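4. Household reuse of textiles

4.1 What people keep, and why

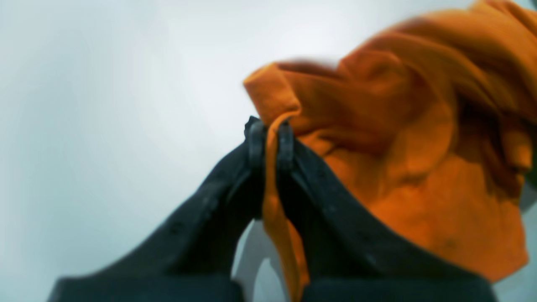 Lise Landry told us in her first interview that she had never bought a cleaning cloth and could not see why anyone would. Worn shirts and bedding went into a drawer under the sink, were cut up when needed, and were used until they fell apart. She did not think of this as recycling. Her mother had done the same, and the word would have sounded odd to her.

Her account was close to the most common pattern in our interviews in Pusine, where households tended to describe the keeping of rags as a habit with no particular beginning. Very few linked it to waste policy, although the town council had sent a leaflet on textile collection to roughly 3,000 addresses in the February before fieldwork began. Several people still had the leaflet. One had used it to line the rag drawer.

Figure 3. Orange cloth, crumpled, against a pale background.

The survey asked what happened to the last item of clothing or bedding that the household had stopped using for its first purpose. Of the 538 households that returned the form, most named a shirt, a towel or a sheet. Cotton goods were far more likely to be kept as cloths than items made from mixed fibres, which respondents said did not soak up water well and left streaks on glass. Knitted jumpers were rarely cut up. They were given away, or put in a bag for the collection bank in Gagnon and then, quite often, left in the hall for months.

We had expected older respondents to keep more. The difference was smaller than in earlier work on the region, and it almost disappeared once we allowed for storage space. People in flats without a utility room kept fewer rags whatever their age. This fits what we heard in the interviews, where the lack of a suitable drawer or cupboard came up more often than any view about waste.

4.2 Grades of cloth

Households sorted their rags, though they seldom called it sorting. A typical arrangement had a better grade for dishes and surfaces, a second for floors, and a last grade for bicycles, shoes and paint. Cloths moved down through these uses and almost never back up. The final step was the bin, since a rag with oil or paint on it was not thought fit for collection.

Colour mattered in some homes. Bright cloths were kept apart from white ones in the wash, and a few households used colour to tell kitchen cloths from bathroom cloths – a rule that visitors and teenagers were said to break. Shop-bought cloths, mainly the Nokura multipacks sold in the local supermarket, were more often used this way because they came in sets.

Seven of the households interviewed had also tried Flistasex, a washable non-woven sheet. Opinions were mixed. Those who liked it said it dried quickly on the tap. Those who did not had gone back to old towelling, usually within a few weeks, and had put the remaining sheets in with the floor cloths.

4.3 Limits of the survey

The form asked only about the last item discarded, so it says little about the total amount of cloth in a home. It also missed items passed between relatives, which the interviews suggest is a common route for bedding in particular. We return to this in Section 5.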